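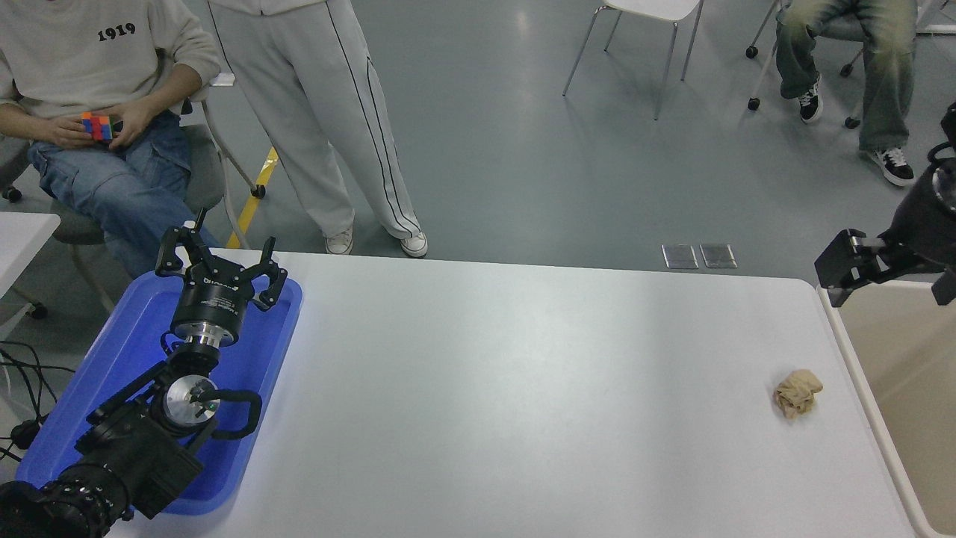

Mitsuko Sakai reckons that a scrumpled-up thing on a table belongs to everybody in the room and so gets cleared by none of them, and that you could write the whole paper on that one sentence and go home early. I've tried to do a bit more than that.

Research > Shared Spaces > Working Papers > Section 4
12 min read

4. The scrumpled thing: what gets left on shared tables, and how it goes

4.1 Where we'd got to

In Section 3 I went through the big, obvious clutter – the bags, the coats, the mugs that come back every morning like pigeons. People are pretty good with those. A bag has an owner, a mug has a cupboard, and if you pick either one up by mistake somebody will soon tell you! What I want to look at now is much smaller and (to me, anyway) a lot more interesting, and it's the sort of thing you see on the right of the white table in Figure 2: a wrinkled beige bundle, sitting there by itself.

We called these things "scrumples" in our notes, first as a joke and then for want of anything better. A scrumple is anything soft that has been squashed out of its proper shape and put down. Napkins, wrapping paper, dusters, paper bags, the odd sock at Zupan. Tetsuya Hoshino wanted to split them into cloth and paper from the start, and I was all for it until we tried it. From the far side of a room you very often can't tell, and neither can the people who are deciding whether to get up and deal with it. That turned out to matter more than the material did, so we kept the one word.

4.2 What people told us

We had 235 diary entries to work from, gathered at Cokent and Sutcombe in September, and I read every one of them (some of them twice, the handwriting at Sutcombe being what it is). We'd asked people to jot down anything they noticed on a shared table, what they did about it and what was going through their head. Most wrote a line. A few wrote us an essay, bless them.

The thing that jumps out is hesitation. With a crisp packet people just binned it. With a scrumple they stopped and wondered. Is it rubbish, or is it the cloth somebody is halfway through wiping up with? If I unfold it, what's inside? One entry from Cokent says simply, "Looked at it. Left it. Looked at it again after lunch." I love that entry and I've put it on the wall over my desk.

Position comes into it as well. A scrumple near the edge of a table read to people as finished with, as though it had been pushed out of the way on purpose. One in the middle was more likely to be thought of as in use, and people worked round it quite happily. The bundle in Figure 2 is well over to one side, and when I tried that sort of placing out on people at Sutcombe they nearly all said "rubbish" without much of a pause. The ones who didn't said they'd want to give it a poke first, fair enough.

And then there's company. I'd rather expected that having people sitting nearby would hurry things up – surely you tidy when you're being watched? The diaries say the opposite. If there were others in the room, writers assumed the scrumple was theirs and felt a bit cheeky about touching it. On their own they got on with it. Tetsuya thinks this is plain good manners and I think it's mostly a handy excuse, and we've agreed to leave both readings in.

4.3 Having the bin to hand

All that wondering gets a good deal shorter when there's somewhere for the thing to go. At Sutcombe the bin lives by the door and you have to make a proper trip of it. At Cokent we tried standing one up on the end of the table itself, and the entries change tone almost at once. People stop writing about whether it's their job. They write "popped it in" and that's your lot.

I should say that bins on tables aren't to everyone's taste. Mitsuko can't bear them, and several people at Cokent said the same in stronger language. It takes up room, it has to be emptied before it gets whiffy, and if you're eating there you'd sooner it wasn't next to your sandwich. For paper and dusters, though, I'm a convert. A rim that stands up a little seems to help too, as a scrumple is springy and has a habit of bouncing off anything flat.

The dropping itself is a fiddly moment. A squashed bundle hangs down below whatever is holding it and can catch on the way in, so you want to go over the opening and a bit down inside before letting go. Figure 3 has exactly the bit I mean, on the right-hand end.

Figure 3. A crumpled tan bundle held at the beige bin on the end of the white table. Note how it hangs below the grip.

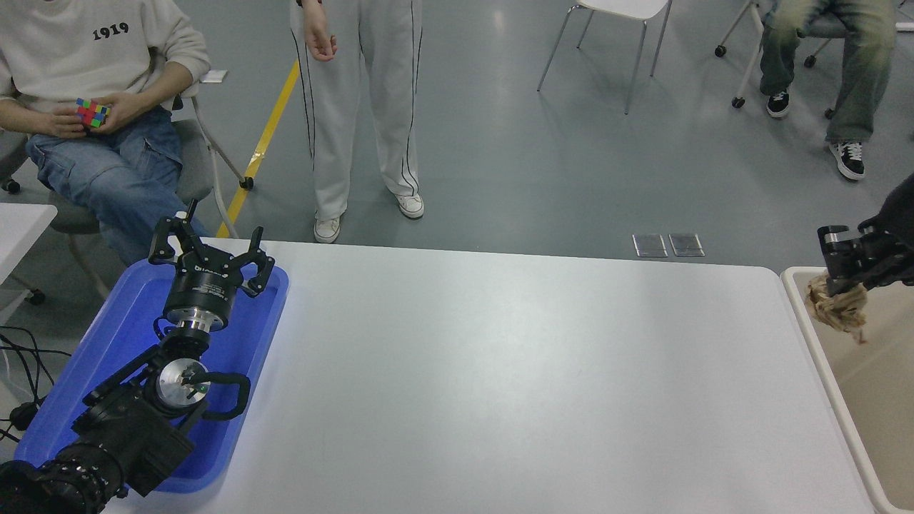
4.4 Things I'm less sure of

We only had two sites with full diaries. Zupan joined late and sent us five entries, mostly about the sock, so I've kept them out of the main reading. I'd also have liked a site with tables that aren't white. A pale bundle on a pale top is easy to miss, and I do wonder how many of our "left it" entries are really "never saw it". Noso have dark tables and have said we can come and pester them, and that's where I'd like to go next.

The diary sheet itself is in Appendix B, along with the wording we changed after people at Sutcombe asked what on earth a scrumple was.

Shares 5 | Comments 2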